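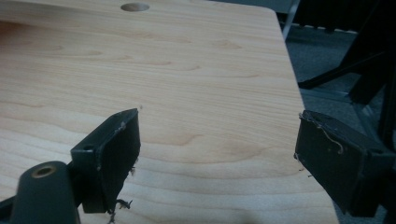

Hi Solène, quick update on the Forkuvik referendum project for March. We've now had 437 survey forms back from households on both sides of the river, which puts us well past what I promised you in the proposal!

The split over leaving the district is closer than either campaign likes to admit. Most people I talk to are tired of the whole thing -- they want to know who'll pay for the school bus if the vote goes through, and neither side has told them.
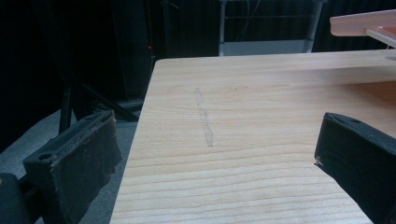
Letay has finished 82 of the longer interviews and is typing up the last batch now. Muireann is still chasing the regional council for the old turnout records (two letters, one very polite brush-off).

On money, we've spent $2,975, mostly on printing and hall rental. I'd like to move $800 from travel to translation, if you're okay with that. 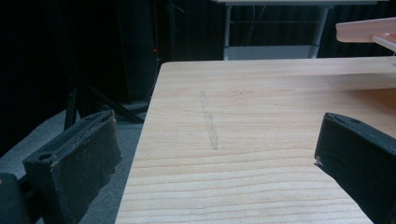
Pale wood tabletop with a faint gray streak.

Next up is the public meeting in Flirnley, and I'll send you Letay's draft chapter before then.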